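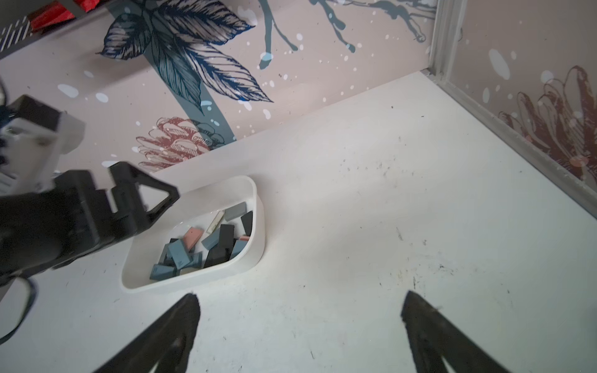 4.2 What changed at the tray

The sorting job at Cindura was done by hand until December. One person, one tray, small blocks tipped in from the bag, picked out one by one and set down by colour. The two-arm station (called Turik by everyone on the floor, after the software) took over the picking. It did not take over the tray. Someone still fills it, still looks at it, still decides when a pile is too bad to start on.

Most of our field notes are about piles. Before the station came, no worker we spoke to had a word for a good or bad pile, you just put your hand in. Now there are words. "Flat" is good. "Standing" is bad, meaning blocks on edge or leaning on the rim, which the grippers can knock over or miss. Figure 4 has both in one tray: a light grey block lying flat near the corner and a black one upright right beside it. Edileuza Quintana, who did the job by hand before and now runs the station, would have given that tray a shake first. The written procedure has no shake in it.

We saw the shake in all 20 of the observed sessions. Sometimes it was a shake, sometimes a finger pushed through the middle, once the tray lifted and tapped on the table. Quintana said it was "just getting it ready". Washington Brandão, shift lead, did not know it was being done at first, and when he did he wasn't against it but did not want it written down either - then it would need a time against it. So it stays off the sheet. This is work that came in with the machine and is not counted anywhere.

Second change, the hands. Both operators talked about this without being asked. By hand, picking meant sore thumbs by the end of a shift. At the station the thumbs are fine and the neck is worse, from leaning in to see what the arms are doing. Siqueira, the firm that set the cell up, added a stool at the operators' request. Osvaldo Trindade uses it. Quintana stands, says she cannot see over the near arm from the stool.

Third, colour. The blue-greys are the hard ones. Under the lights we found them easy to mix up with the darker slate blue, and so did the system in its first weeks. Deciding a doubtful block used to be settled by whoever was holding it, usually by asking the next table. Now it goes to a reject cup and gets looked at once a shift. Trindade thought this was better, less arguing. Quintana missed the asking. "You talked all day because of the blues." We did not plan to study talk and have no recordings of the old room, so this rests on interviews only (4 people, see 3.3).

Stops. The operator can pause both arms at any time, and in the first weeks did so a lot, often when the two grippers came close over the tray. Trindade told us he knew they would not touch. Paused anyway. By the visit of 29 July 2023 pauses of this kind were rare in his sessions and still comon in Quintana's. Brandão read this as trust. We are less sure. Quintana's pauses were mostly before a standing block, and she used them to lay the block down by hand and start again. That looks to us more like skill than nerves, though the log has one code for both.

The log is a problem in general. It was designed by the installer to find faults in the cell, so a person steping in shows up as a fault. Valdir Coutinho, who reads the weekly summary at Cindura, sees a number going down and takes it as good news. A quiet tray may be one somebody has already sorted out by hand before pressing start. Section 5 comes back to this.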